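Stilmont Heats – judging scores, data card

Print this page | E-mail this page

Scores from the heats of the Stilmont band contest, one row per judge per act. The file holds 233 rows. Marks run from 0 to 38. Blank marks mean the judge was absent – do not read them as zero.
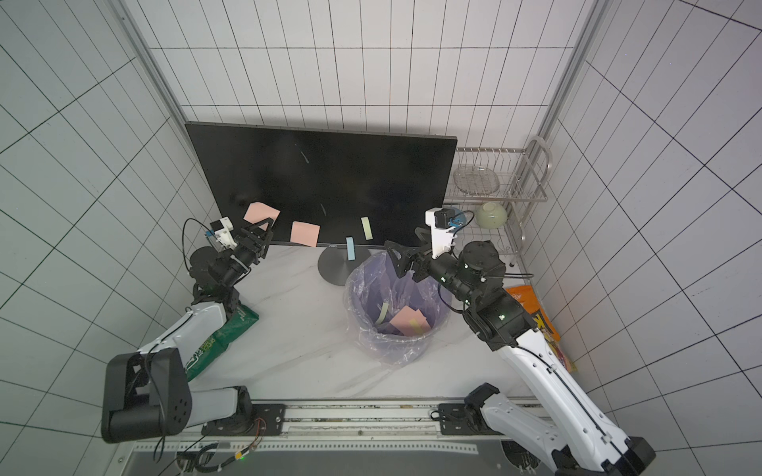 Sticky notes on an AOC monitor, with a lined bin in front.

Columns: heat, act, judge, mark, remarks. Remarks are cut at 200 characters. Act names are spelt as on the entry form. The June final is not included.

Corrections to Afaf Sabbagh. Last changed May 12, 2019.

Contact | © Stilmont Heats | Back to top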